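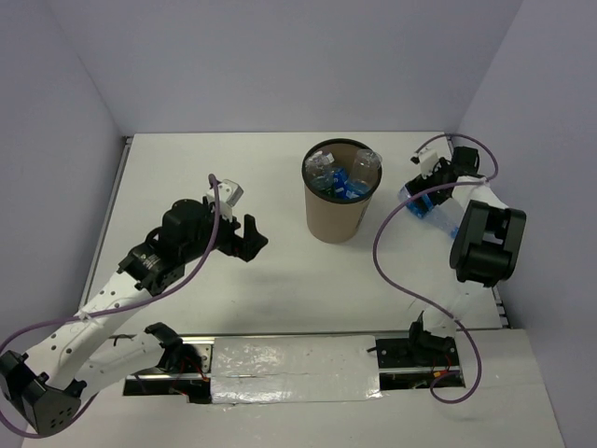

Cardboard bin going soft at the bottom, can it be saved?

Macarena Garrido
I use a round brown cardboard bin for scrap paper at my desk. The base ring has started to bulge and it leans when it's full. It's 51 cm tall. Can I stiffen it or should I recycle it?

Benito Vallejo
Cut a disk of heavy card to fit the inside of the base and glue it down with white glue. Put a few books on it overnight. Then run paper tape around the outside of the bottom edge, two turns. I did mine in December and it still stands straight.

Kubo
Just get a metal one.

Zosa204
The disk works if the wall is still firm. If the wall is soft too, recycle it. Don't put wet stuff in the new one.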